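3.2 Drying location and towel handling

Households were asked to keep to their usual practice for the whole of the recording period. No instructions were given on how often a towel should be washed, how many people could share it, or where it should be left between uses. Each participating household received cotton towels of a single weave and weight, laundered twice before delivery to remove finishing agents. Of the 294 towels issued, 234 were returned with a complete log and form the basis of the analysis below. The remainder were lost, cut up for rags or returned without a usable record.

Logs were kept on a printed card stored near the point of use. Participants entered the time of each use, the room in which the towel was then left, and the type of support. Window opening and heating were recorded once a day, in the evening. Entries made more than a day late were flagged and left out of the drying time estimates, but kept in the counts of location.

Supports were sorted into four classes after a first reading of the cards by two coders (Zavala and J. Becerra), working separately. Class A covers horizontal rails where the towel hangs in two flat layers. Class B covers single hooks, on walls or doors. Class C covers freestanding furniture not sold for drying, including chair backs, bed ends and coat stands (Figure 4). Class D covers heated rails of any pattern. Disagreements between coders were settled by going back to the household by telephone.
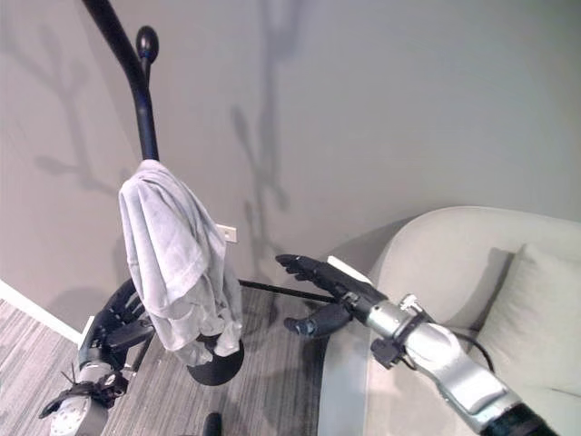
Figure 4. Class C support: light grey towel draped over a black coat stand with a round base.

Class C was not foreseen in the pilot, where all towels had been assumed to stay in the bathroom. It proved common in the Pormont flats, where bathrooms have no outside window and residents reported moving towels to a bedroom or hallway to air. In the Tovdale houses it was rare outside the colder months, and most Class C entries there came from homes with a broken or missing rail.

Drying time was estimated by mass. A subsample of households was lent a kitchen scale reading to 5 g and asked to weigh the towel after use and every 30 minutes until two readings in a row agreed. The towel was treated as dry at the first of these. This method favours people who are at home during the day, and overnight drying is poorly covered. Room humidity was logged with a small sensor placed at shoulder height, away from the towel itself.

The main source of variation within Class C is the number of fabric layers in contact. A towel spread over a chair back behaves much like one on a rail, while a towel gathered around a pole exposes less of its surface to moving air. The cards did not ask for this distinction, and it could not be recovered reliably from the telephone calls. Class C results are therefore reported with a wider interval and should be compared with Class B before Class A. A revised card, with a tick box for folded, spread or gathered, was drafted by M. Arriaga and is included in Appendix B.

3.3 Odour scoring

Odour was scored on return by a panel seated in separate booths.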